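Door keeps swinging open by itself, new house

kundeck_amparo
Posted in: Doors, Floors & Trim
4 replies shown

Moved into a 60s ranch in Clellville in February and the bedroom door will not stay put. Open it halfway, let go, it drifts all the way open till it hits the wall. Every time. Husband wants to plane the edge, I don't see how that helps since it isn't sticking anywhere. Hollow core door, painted, 3 hinges. Do I need to call somebody about the foundation?? Please say no
— Amparo

birsen_i
No. Well, probably no. Door that drifts = hinges not plumb over each other. House settles a little, the jamb leans a little, gravity does the rest. Mine did it for years.

Cheap fix: pull ONE hinge pin, middle one is fine. Lay it on concrete, smack it once with a hammer so it gets a very slight bend. Tap it back in. Friction holds the door. Five minutes.

Do not plane anything.

Cordeiro_A
Gonna disagree with the bent pin thing. It works, sure, but it's a band-aid and it chews up the knuckle over time. You get that gray dust on the paint. Had to swap a whole set of hinges in a rental in Drindska because the last guy bent all of them.

Put a level on the hinge side of the jamb, then again facing the other way. If it's leaning, shim the hinge. Thin cardboard behind the leaf, cereal box is ok. Bottom hinge or top depends on which way its off.

birsen_i
"Chews up the knuckle" — on a bedroom door? It gets opened what, ten times a day. One pin, slight bend. If you bent all 3 thats on you (or the last guy).

And cardboard behind the hinge can change your gap at the latch. Then she's back here in a month asking why it won't close.

kundeck_amparo
ok so level says the jamb leans into the room, bubble is off by maybe a quarter of its width. Other direction looks fine. Latch side gap is pretty even top to bottom. Does that change anything

nazmiye_b
Even gap is good news for the foundation worry. When it's real movement you usually see the gap go wedge shaped, or cracks running off the corner of the door casing. Any cracks?

Also check the screws first, before pins OR shims. Top hinge ones back out all the time. Swap one for a 3 inch screw so it bites the stud and not just the jamb. Half the doors I've fixed needed only that.

Cordeiro_A
Agree on the long screw. Should of said that first. Predrill though, and don't crank it or you'll pull the jamb over and bind the door.

nurhan_k
Jumping in because we have the same problem on a white door, hallway side. Gray wall next to it, orange floor, door just hangs open. 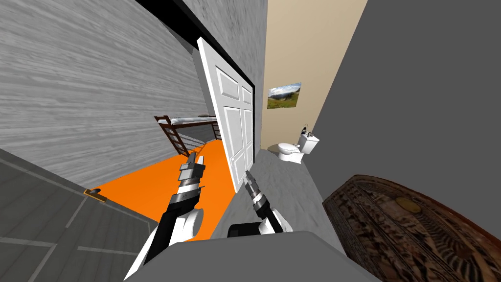

Anyway I tried the cardboard and it did nothing, maybe I used too little. Two layers? Or go right to the pin? I rent so I'd rather not drill long screws into anything. Landlord is Saraç, he notices everything.

birsen_i
Pin. Totally reversible, keep the old one in a drawer and buy a spare for a couple bucks.

Cordeiro_A
For a rental fine, pin. I still say shim for Amparo, she owns the place.

kundeck_amparo
No cracks that I can find. Two of the top hinge screws were loose, one just spun. Put in a long one and snugged the other. Still drifts but slower?? Gonna try the pin tonight after 9 when the kid's asleep — no wait, hammer. Tomorrow then.

nazmiye_b
Spinning screw = stripped hole. Toothpicks and wood glue, let it dry overnight, redo it. Then see how it hangs before you bend anything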